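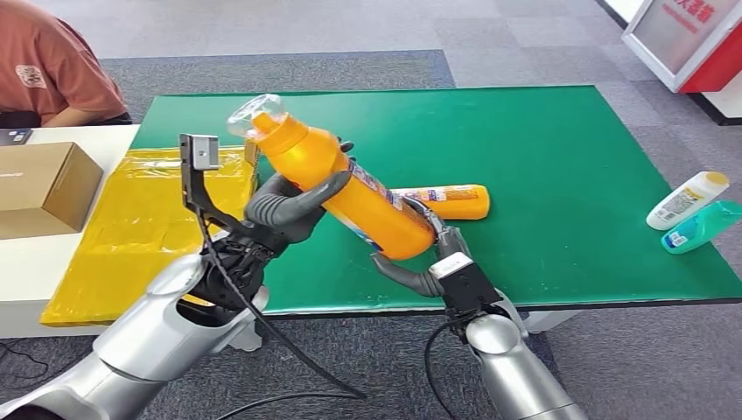

Machines and Everyday Work, evening course
Handout 2: Can a machine do the chores yet?
Notes by Deirdre Breathnach, Jul 7, 2022

Welcome back, everyone, and thank you for the lively talk after the first session, which went on so long that we were nearly locked in. Several of you asked me to put the main points on paper this time, so I have, and I'm afraid they've grown a bit in the writing (they always do with me).

We begin with the question Miklós Tóth put to me over the biscuits: if a machine can weld a car door, why can't it clear my kitchen worktop? It's a lovely question and I don't want to hurry past it. The welding arm meets the same door in the same place every time. Your worktop has never been the same twice in its life. Somebody has left the washing-up liquid on its side, the cloth has wandered off, and there's a bag draped over half of it. A person sorts all this out without putting down their tea.

Picking up a bottle

Take one large plastic bottle, the sort that cleaning products come in. To lift it, a machine has to find it, decide which way round it is, choose where to hold it, squeeze enough but not too much, and then keep hold while the weight shifts. If the bottle is full, the liquid slops about and pulls it one way and then the other. If it's empty, the sides give. Most of us learnt all this before we could tie our shoes, and so we're very bad at explaining it.

Two hands make things easier in one way and harder in another. With one hand round the middle and the other under the base, a big bottle is well supported, just as you'd hold a heavy jug. But now the two arms have to agree with each other the whole time. If one moves a little early, the bottle twists in the grip. Have a go at home with a friend, each of you using one hand, and you'll see what I mean within a second or two!

Then there's the matter of what's nearby. A second bottle lying behind the first may be half hidden by the machine's own fingers, just at the moment when it would be useful to see it. Fitting a small sensor near the wrist gives another view, though it also means more cable to keep out of the way.

What the trials tell us

I've made up a practice log for us to work with, from a machine called Gurby tidying a table at a place called Willen. Gurby tried to stand a bottle upright 300 times and managed it 241 times. Kornél Simon thought that sounded rather good when I showed him, and Nam-gil Heo thought it sounded dreadful, and I can see both sides. For a machine working in a muddle, it's encouraging. For a shop shelf, it's 59 bottles somebody has to come and see to.

So please look at any such figure with a few things in mind. Did a person set the table out again between tries? Was someone steering from a distance, or was the machine deciding for itself? Were they the same bottles every time? A short film of a lovely clean lift won't answer any of that.

Where that leaves the chores

Floors are well on the way, as anyone with a round vacuum cleaner will know. Moving boxes of a known size is coming along nicely. Clearing a table of mixed things is still slow, and folding anything soft or crinkly is slower again. My own feeling is that shops and warehouses will get there before our kitchens do, simply from having tidier habits than mine.

For next time

Choose one chore you do without thinking and write it out in 12 steps, as if for somebody who has never seen a kitchen. Kornél Borbély has kindly agreed to read his aloud first. Please bring a bottle with a screw cap as well, well rinsed. We start again in September, same room, and the kettle will be on from the beginning.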